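**April, small parts desk, Cimville**

Started 9:40. Purpose of the session: settle the desk layout for the small parts re-sort before Felicidad brings over the rest of the Yupanqui stock. Present: me (Duván), Jairo until lunch, Brayan on and off.

Carried over from the last entry:

- Visier list stands at 2,929 lines after Jairo merged the two spreadsheets. Duplicates not yet removed.
- Cabinet B has 16 drawers, seven of them with contents that don't match the drawer label.
- Teodoro wants the part number on the slip and the drawer number on the drawer, never both on both. Agreed, provided the slips stay with the parts while they are out of the cabinet.

**Setup**

Used the pale desk with the wood-grain top. The gray bench was the other option and is the larger of the two, but small dark screws disappear against it and it is too high for seated work. Sitting matters for this job. Standing at the bench last month, Brayan and I both slowed down after the second drawer and the error rate in the list went up.

Layout as used: divided tray toward the front, laptop at the far side with the screen turned to the person typing. The typist sits at the back of the desk and whoever is handling parts works from the front. Typing and sorting from the same chair was tried first and dropped after one drawer. You put a part down to type, pick up the wrong one, and the line in Visier is then wrong in a way that is hard to find later.

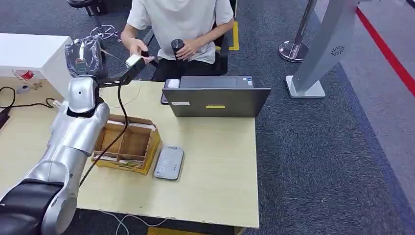
*Divided tray, with the flat gray unit to the right of it. Laptop open farther back, lid toward the front of the desk.*

The flat gray unit lives to the right of the tray for now. It was behind the tray at first and had to be reached over. Right side is better for everyone except Brayan, who is left-handed and moved it twice. Leave it on the right and let him move it.

Drinks: closed containers only on this desk, and preferably off it. Slips smear if damp, and the gel pen smears more than the ballpoint. Gel pen withdrawn.

**Procedure as run**

1. Pull one drawer from Cabinet B and put it on the side table. Drawer does not go on the desk.
2. Take parts out by type. One type to one compartment of the tray, slip in first, parts on top.
3. Read the slip aloud. Typist repeats the number and finds the line.
4. Count, read out, typist enters.
5. If there is no line, the slip gets a pencil cross and the type stays in the tray until the end of the drawer.
6. Return parts to the drawer in the order typed.

Step 2 was originally parts first, slip on top. The slips slid into the next compartment whenever the tray was turned, and one went under the partition and was not seen again until the tray was emptied. Slip first fixes this. It does mean the slip can't be read without moving parts, so read it before filling. In practice step 3 now happens before step 2 is complete. I have not renumbered.

Step 5 produced more crosses than expected. Six in the first drawer. Four of those were lines that exist in Visier under the old Drellow numbering, with a letter at the end. The search does not find them unless the letter is typed. Jairo's fix is to search on the first part of the number only and pick from what comes up, which works but gives long result lists for the washers. Left as is for today.

**Observations on the tray**

Low walls are right. With the deep box we had before, fingertips hit the partition before reaching the bottom and the last few parts had to be tipped out. With low walls you can slide a part up the side with one finger.

Partition spacing suits fasteners, clips, small connectors and folded slips. It does not suit springs longer than a finger, which ride up over the divider and spring into the neighbor. Springs should be bagged and counted in the bag. Added to the list for Felicidad: more of the small bags, plain, no printing.

Compartments want a fixed order. Today I filled from the left and Jairo filled from the front, and when he took over halfway through the second drawer we lost track of which types had been typed. Recounted the lot. From now on, front row first, left to right as seen by the person handling parts. The typist sees it reversed and should not refer to position at all, only to the number.

**Cabling**

This took longer than it should have. The power strip was on the floor under the desk and every change of plug meant someone on their knees, so it now goes on top at the left, well away from the sorting area. The adjoining desk section takes the slack.
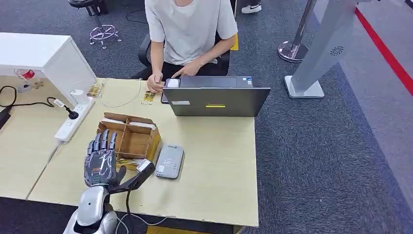 Two points still open on the cables. First, the strip is not fixed down, and it shifts when a plug is pulled. Teodoro suggested hook-and-loop tape under it. Screws would be firmer but I don't want holes in the top. Second, the thin white cable runs across the desk toward the laptop and should be routed behind it. There is enough length. A couple of adhesive clips along the back edge would do, once somebody finds where the clips were put after the move.

Rule until then: nothing goes down on the left side that can roll. A bearing went under the strip this morning and was found only when the count came up one short.

Desk top has scuffs and small marks near the front right corner. They do not affect use. Noted so that they aren't put down to this job when the desk goes back to the front office.

**Timing**

First drawer was slow, including the change of seating and the recounted types. Second drawer faster until the handover. Third drawer ran clean from start to finish with Brayan typing, and is the only one I would use for planning. At that rate Cabinet B is nearly seven hours of work for two people, with no allowance for the crossed slips. I would plan it as two sessions with a long break and not try to do it in one.

Jairo thinks three people would be quicker, the third fetching and returning drawers. Possibly. The side table only holds one drawer at a time, so the third person would mostly be waiting. If we find a second side table it is worth one trial.

**Errors found in checking**

Checked the third drawer against the list after lunch, all lines.

- One type entered twice, once under each numbering. Merged.
- One count off by ten, keying error, corrected. The typist should read the entered figure back after typing it. At present only the part number gets read back.
- One slip with a 1 that had been read as a 7. My handwriting. Sevens to be crossed from now on, by everybody, including on the slips we keep.

Drawers one and two not yet checked. They should be checked by somebody who was not at the desk for them, so Felicidad or Teodoro.

**Materials used**

Slips, plain white, cut from copier paper in eighths. Eighths are slightly too big for the smaller compartments and have to be folded, and a folded slip reads badly from above. Try sixteenths for the small types and keep eighths for the rest. The guillotine needs its guide reset first. It cuts visibly out of square at that size.

Pencil for crosses, ballpoint for numbers. Masking tape on drawer fronts, to be replaced with proper labels only after the whole cabinet has been checked. Jairo has started printing labels already. Asked him to hold off.

**To do**

- Springs: bag, count, mark "bag" in the notes field. (Brayan)
- Ask whether Visier can ignore the trailing letter in a search. (Jairo)
- Hook-and-loop tape for the strip, clips for the white cable. (me)
- Reset guillotine guide. (Teodoro)
- Check drawers one and two. (Felicidad, if she agrees)
- Decide what happens to types that have no line under either numbering. Two so far, both in the tin on the shelf over Cabinet B with their slips. Do not put them back in a drawer.

Stopped 4:15. Parts returned to Cabinet B, drawer four not started. List saved and a copy put on the shared folder under the April name.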